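Minutes of the Snack and Tray Working Group, Rirkholm Packing Room
Friday, 9:30 a.m., at the long table

Present: five members and, from the second item onward, a sixth who had gone to the wrong floor. Apologies were received from Plinby, which sends the same apology each month and now just changes the subject line.

1. Minutes of the last meeting
Approved, with one correction. Under "Labels," the word "sticky" should read "stocky." After a short discussion it was agreed that neither word made sense, and the sentence was struck.

2. Matters arising
The tape dispenser has come back. The member who returned it wished it recorded that it had been on the windowsill the whole time. Two members wished it recorded that they had looked on the windowsill.

The squeaky cart is still squeaky. Carried forward.

3. Trays
The order from Drislow arrived in December: 70 trays, against a request for 30. Drislow has offered to take the extras back if we pay the freight. The freight costs more than the extras. It was agreed that we had always wanted 70 trays.

The meeting then turned to which way a tray should face on the board. The Rirkholm packing sheet says "lengthwise," and three members had been reading this three ways. The chair ruled that lengthwise means the long side runs away from the packer. One member asked what happens if the packer stands at the end of the table. The chair ruled that the packer should not stand at the end of the table.

A question was raised about whether the ribs in the bottom are meant to face up. They are on the inside of the tray, so the group felt this would sort itself out.

4. Foil packs
Most of the morning went here. The gold packs are the last snack left on the list after the crackers were voted off, and views on how to pick them up remain firm. One side favors taking hold near the end. The other favors the middle, on the grounds that a pack held by the end swings about and goes into the tray at an angle of its own choosing. Laaksonen's written comments were read aloud. They ran to a page and a half and supported both sides. 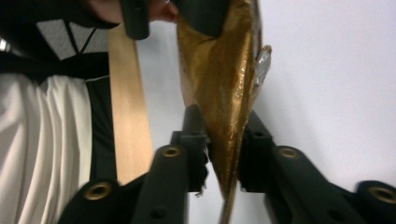
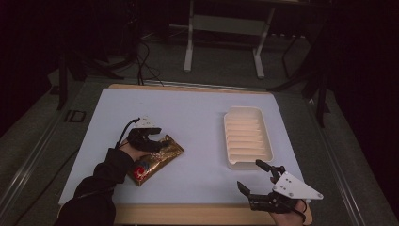
Item 4: gold foil on the first sheet, gold pack and white tray on the second.

On the second sheet, members noted the stretch of open board between pack and tray. The middle-hold party said it was too wide. The end-hold party said it was a perfectly good gap and that people had crossed wider ones. It was proposed that pack and tray be set closer together at the start of each round, and this was carried, with one abstention from the member who had brought a ruler and was not asked to use it.

Crumpling came up next. The supplier's view is that a creased wrapper does no harm. The group's view is that a tray of creased wrappers looks like the bottom of a gym bag. It was agreed that anything badly creased goes in the side box, and that the side box is not a lunch option. The chair repeated the second part.

A member proposed that packs go in with the logo facing up. Another asked who would be checking. The proposal was withdrawn.

5. The board
The white board is to stay on top of the wood one. A suggestion that we do away with the wood base and put the white board straight on the table was heard politely. The table is also white, and members with long memories recalled the week of the white napkins.

The board will be wiped at the end of the day with the blue cloths. The yellow cloths belong to the kitchen, and the kitchen has written again.

6. Budget
We have 2,000 for the rest of the year, of which the trays have already eaten a good part. A request for padded stools was deferred. A request for unpadded stools, made immediately afterward by the same member, was also deferred.

7. Any other business
The thermostat. Discussion was lively and no minute was taken, at the request of both sides.

The sign on the packing room door still says "Pacing Room." Somebody has been using it as one. Facilities will be asked for a K.

Actions
Chair: rewrite the tray line on the packing sheet, with a drawing.
Clerk: thank Drislow, without encouraging them.
Clerk: reply to the kitchen about the cloths.
All: return any side box items currently in desk drawers.

Next meeting: same table, same time, cart permitting. The meeting closed at 11:10 a.m.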